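Is a proper office chair worth it over a dining chair and a cushion?

Home & Garden > Furniture > Working from home

kurquhart
October 23, 2019
I'm going to be at home three days a week and I've been using a kitchen chair with a cushion tied on. My sister swears by her Katik, which cost her 500 quid. I've sat in it and it was fine. Fine is a lot of money. Is there anything in these claims about lumbar this and posture that, or is it just a nice black chair?

gijs_d
Mostly a nice black chair. I've had the cheaper Brorkel for 8 years and my back is the same back. What helped was getting the screen up to eye level and standing up when the kettle boils.

Silvana P
Disagree with Gijs. I went from a folding chair to a Trulaler and stopped getting the ache between my shoulders within a month. You can't tell me that's nothing.

gijs_d
You also told us in February that you'd started swimming. Which one was it?

Silvana P
Both, probably. I still wouldn't go back to the folding chair.

manolis_sf
What puts me off is the word "ergonomic" printed on everything. I asked in the shop what it meant and the lad read me the label. Look at how the thing is made before you look at the leaflet. Big curved padded parts look lovely under shop lights, but I want to know what's holding them up.
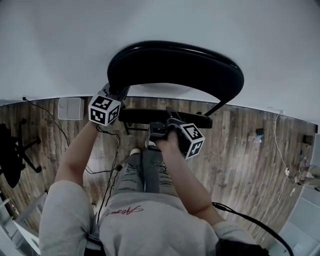 gobnait_m
Re: what's holding them up
Manolis has a point, but you can't judge a support by looking at it. My last chair had a great thick one and it still creaked like a gate. Ask how long the guarantee is and whether it covers the foam. Mine covered "the frame", and the foam was flat as a pancake by the second winter.

kurquhart
That's useful, thanks. The Katik guarantee doesn't mention foam at all, I've just read it. There's an ex-office Xavier going locally for 333. Too much for second-hand?

manolis_sf
An odd price. Offer less and sit in it for an hour first, with a book. Five minutes tells you nothing.

Silvana P
Nobody is going to let her sit in their hall for an hour, Manolis.

gijs_d
Keep the kitchen chair until Christmas and see if anything hurts.

kurquhart
My knees hurt already, but they did before. I'll go and see the Xavier and report back.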